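4. Working at the two-arm assembly station

This section covers daily set-up and the duties of the operator. It applies to the Plenau stations and to the training station at Grernard. For the controller menus, see section 7 of the Nakamura manual. Issue 2, revised 23 May 2022.

4.1 What the operator does

Before February, fitting pegs and pins was bench work, done by hand for a full shift. The station now does the fitting. The operator sets out the parts, starts the cycle, deals with stops and checks the finished board. Anyone moved from the benches must have signed training sheet 181 before working alone.

The station uses two arms with jointed hands. Both arms work over the same white board, which carries small blue parts, raised plates and outlines.

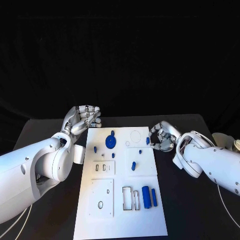
4.2 Setting up

1. Press the stop button and check that the panel shows HOLD.
2. Wipe the tabletop and the board with a dry cloth. Do not use spray.
3. Lay the board with its long side pointing away from the operator's side of the table. Push it gently against the locating marks.
4. Set out the parts as shown on card 538. Stand the short pegs upright. Lay the thick and thin cylinders side by side.
5. Check that no cable lies across the board or can be caught under an arm when it moves.
6. Draw the curtain fully across the back of the table.
7. Step behind the floor line and release the stop button.
8. Select the job and press START.

Note: The board may sit at a slight angle. The station corrects for this at the start of the cycle. If the panel shows BOARD NOT FOUND, return to step 3.

Caution: Never reach over the table while the panel shows RUN, even if both hands are still. An arm may be waiting for the other to finish.

4.3 Stops during a cycle

If a part is dropped or will not seat, the station makes 2 further attempts and then stops. The amber lamp comes on.

1. Press the stop button.
2. Pick up the part and look at it. Put damaged parts in the reject tray.
3. Replace the part at its starting position on the card. Do not fit it by hand.
4. Enter the stop code in the log.
5. Release the stop button and press RESUME.

Fitting the part by hand was normal practice on the benches and is a hard habit to drop. The station does not know that the part has been fitted and will try to place another on top of it.

Caution: Do not bend or straighten the fingers of either hand by force. Use JOG OPEN on the panel.

4.4 Staffing and breaks

One operator may look after two stations, but not during the first 500 cycles after a job change. During that period the operator stays at the station and records every stop. The line lead sets the rota so that each operator spends part of the shift away from the panel, on inspection or parts preparation.

Stop counts are kept to find faults in the station. They are not used to assess operators. Remarks from the sites are printed in this section where they affect the procedure.
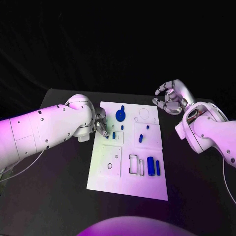

Pellmont asked that the rota rule be made stricter, saying that watching a panel for a whole shift was more tiring than the old bench work, and that by the last hour operators were slow to notice the amber lamp. They wanted a change of task every two hours and a buzzer fitted alongside the lamp.

The two-hour change is adopted from this issue. The buzzer is on trial at Plenau. Until it is fitted elsewhere, an operator looking after two stations must be able to see both lamps from one position.

4.5 End of shift

1. Let the current cycle finish.
2. Select PARK and wait for HOLD.
3. Press the stop button.
4. Return unused parts to the labelled tray.
5. Sign the log and tell the next operator of any stop code entered more than once.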